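Zaria Recipe Card Transcriptions

README, last updated 30/07/2002

A plain text set of 300 handwritten recipe cards, typed up by Meron Admasu and Dae-han Kwon. Most are for baking and preserves. The cards stay in their tins at the Groner reading room.

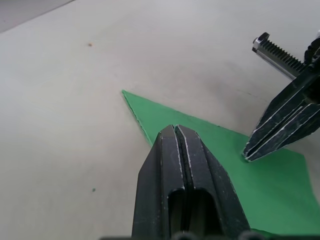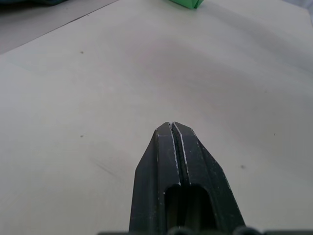

Samran Petchrat wrote back after trying the February release that the oven temperatures were a mess, and asked whether "mod. oven" could be left as written instead of being turned into degrees. It now is. Fahrenheit and Celsius are kept as the cook wrote them.

Files
cards.txt: one recipe per block, blank line between
index.txt: card number, title, tin number
unread.txt: 15 cards with words we could not make out

Conventions
Spelling is the cook's own, so expect both "flavour" and "flavor". Crossed-out words go in square brackets. A cup is whatever the cook's cup was; we have not converted to millilitres.

Known problems
Cards 2 and 20 are the same rhubarb slice with different sugar. Both are kept. Tin 15 was typed from photocopies and the fractions need checking.

Corrections
Send the card number and the line to Hyun-seo Kong at the reading room.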